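Gilham Community Kitchen: Progress Report to the Landry Fund
Second report on the tableware and washing-up grant
2023-03-28

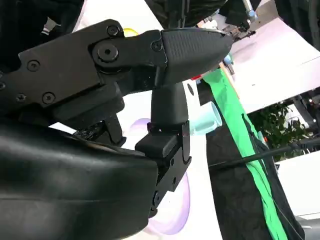

5 min read

Dear friends at the Landry Fund,

It is a pleasure to write to you again, and I hope you will forgive me if this runs a little longer than the form asks for. There is a good deal to tell, and most of it is happy news. When we last wrote, in October, we had only just cleared out the old cupboards at Gilham and were still serving juice in whatever would hold it (jam jars, mostly, and a set of measuring cups that had seen better days). We are in much better shape now.

As you will remember, your grant of $4,000 was meant to do two things. The first was to give the kitchen a proper set of light cups and dishes that children and older guests could manage easily. The second was to sort out the washing-up corner, which had been a sore spot for as long as any of us can remember.

The cups and dishes

We bought the cups from Adwood in two orders, 54 in all, mostly in soft colors. The pale blue ones have been the great favorite, and we have had to have a small talk with the younger guests about taking turns with them! They are light, and when one gets knocked on its side at the table it tends to be met with a laugh and a cloth, where the old glass tumblers meant everyone standing back while we swept. I can't tell you what a difference that has made to the mood at lunch.

We did have one disappointment. The first order came with lids that didn't fit the cups, and it took three phone calls and a fair bit of patience before Adwood agreed to take them back. They were very nice about it in the end and sent the right ones, though it put us a few weeks behind where we had hoped to be.

The washing-up corner

The sink side now has clean white surfaces that wipe down in a minute, and what a treat that is after the old tile, with its grout that never looked clean however long you scrubbed. We moved the drying racks to the left of the sink so that things travel in one direction, dirty to clean, and people no longer bump elbows in the middle. It sounds like such a small change. The washing-up after the midday meal used to take well over an hour and is now usually finished before the coffee is.

We have also settled on a way of sorting as we go. Cups are emptied and put together at one end, dishes are scraped and stacked at the other, and anything small goes into a tub of its own so that it doesn't vanish down the side of the counter. We wrote this up on a card and taped it over the sink, and then wrote it up again in bigger letters when the first card got splashed beyond reading.

Meals and guests

We are now serving 50 people at the midday meal on a full day, and the new tableware has kept up nicely. The Huremley Road families have started coming too, which we had been hoping for ever since the bus route changed. Several of them stay on afterward to help put things away, and the chatter in the kitchen at that hour is one of the best parts of the day.

Money

Nearly all of the grant has been spent as planned. The cups and dishes came in a little under what we had set aside, and the counter work came in a little over, so the two have more or less evened out. We still have a small amount left and would like your blessing to put it toward a second drying rack and some deeper shelves. The receipts are in the folder that goes with this report.

What comes next

Before our next report we plan to label the shelves, replace the squeaky cart (it really does announce itself from the other end of the building), and try out a set of wider bowls for guests who find the present ones hard to hold. We would also love to have you visit for lunch whenever you are passing through Gilham. Please come hungry, and let us know the day before if you can, so that we can put on an extra pan of rolls.

With our warmest thanks,

The kitchen team at Gilham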